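Baoshan Guo had the simulator running before I'd even found a chair. She teaches a manipulation course at Stomley and has spent the term working through Latarine, the tabletop simulation kit from Tkachuk, with a room full of students who had mostly never moved a robot arm before.

"I wanted them picking things up on the first afternoon," she told me. "With our old setup it took until the second week, and half of that was fighting the installer. Here you load a room, you load an arm, and off you go!"

The version she uses comes with 300 household objects and 101 ready-made tasks (she's tried all of them, and she'd happily tell you about each one). Every room can be reloaded with the furniture or the clutter changed. 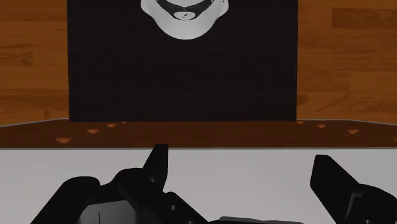
What got her hooked was the view from the hand. "Everybody loves the room camera, me too, it's pretty. But you learn so much more when you only see what the gripper sees. My students get lost at first. Then they start moving more slowly and thinking about where the fingers are, and their grasps get so much better."

She runs most of her classes with a simulated Franka arm, the same type as the one in the lab downstairs. Boxes come first. They have flat sides and they forgive you, she says, and a student who can lift one cleanly is ready for something worse.
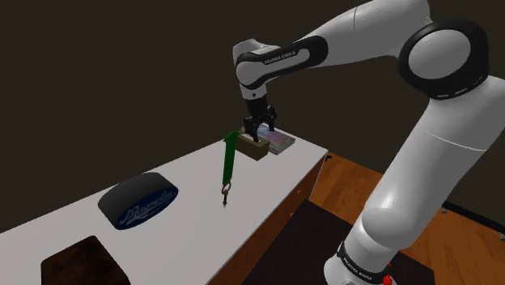

A small box held just above the tabletop, with a green lanyard and a black tin nearby.

Something worse is usually soft. Guo lit up when we got to the tissue task, which she calls the best thing in the kit. "You have to go in shallow. Too deep and you've got the box as well. I did it 100 times over one weekend in July and I was still grinning at the end."

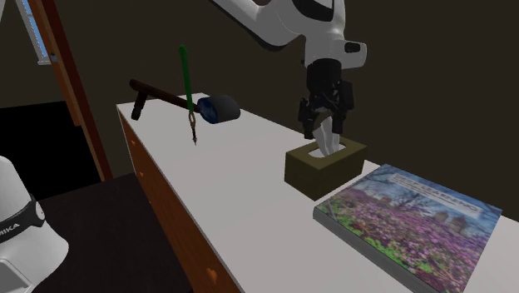

Gripper open at the tissue box, with a hammer and a large book on the same surface.

She does have complaints. The manual skips over contact settings, and she had to write to Billivstead, the reseller, to find out which file they lived in. Loading a new room on the older classroom machines takes 2 minutes, long enough for people to wander off for coffee. She'd also like more cloth, and more cables, "because real desks are full of cables and I want my students to suffer a little."

Would she use it again next term? She was already building the first assignment while we talked, dragging a mug across a counter and frowning at where the handle ended up. "Hang on," she said, "let me turn this around, I want to try it from the left."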